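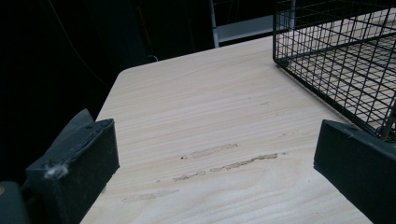 483 words · Encyclopedia entry

Robot teaching by demonstration

Robot teaching by demonstration is a way of giving a robot a task by carrying the task out, with a person supplying the motion and a computer recording it. It is also called programming by demonstration or learning from demonstration. The person may move the robot's own arm, steer the arm from a distance, or do the work with a hand-held gripper while no arm is involved at all.

Background

Early industrial robots were taught point by point. An operator drove the arm to a position, stored it, and moved on to the next. The arm then played the list back in order. This works well when every part arrives in the same place, and it is still common in welding and painting. It works poorly on a household table, where a basket may stand in a different spot each time.

Later methods record many examples of the same task and use them to train a control program, usually called a policy. The policy takes in camera views and returns the next movement.

Methods

Hand guiding, or kinesthetic teaching, means holding the arm and pushing it through the motion. The joints are set to give way under light force. The operator feels the weight of the arm, and the operator's hands often block the camera.

Remote control, or teleoperation, uses a joystick, a tracked controller or a second arm that the robot copies. The recorded motion is one the robot can make, but the operator has little or no sense of touch. Fine work is slow.

Hand-held grippers place a camera just behind a pair of fingers. The operator squeezes or releases the fingers and walks through the task. The view is close and low: both fingers at the bottom corners, the work surface between them, and whatever lies farther off only partly in sight. The same fingers and camera position can later be fitted to an arm, so that the robot sees much the same thing the operator's tool did.

Surfaces and objects

The work area is often an ordinary table. Wood grain, scuff-like marks and reflected light all end up in the recording, along with lint on the fingers. A wire mesh basket is harder to handle in software than a solid bin – the table shows through the openings, and depth sensors may return values from behind the wires.

Some groups clean and light the table the same way for every session. Others leave it alone and vary the room, on the view that a policy trained on one spotless surface will fail on the next.

Recording practice

The Junow handbook, revised in June, divides a session into blocks of 20 demonstrations with a break after each. Operators start from a different position every time and keep both fingers in view. A demonstration in which the object is dropped is marked and kept in a separate folder.

The Dister project used 100 demonstrations per task and set aside 10 of them for checking. Its operators were told to move at a steady pace, as sudden turns blurred the camera view and made the position of the gripper hard to recover.

Limits

A policy copies habits as well as skill. If the operator always pauses before closing the fingers, the robot is likely to pause too. Small errors can also add up, taking the arm into positions that no demonstration covered. One remedy is to let the robot run, take over by remote control when it drifts, and add the correction to the training set – a method used in the Mavis trials.

Differences between the tool and the arm are a further problem. A person can reach around a basket wall at an angle the arm cannot match, and such recordings have to be filtered out or repeated.

See also: Teach pendant; Teleoperation; Imitation learning; Robot end effector

Last edited Feb 15, 2018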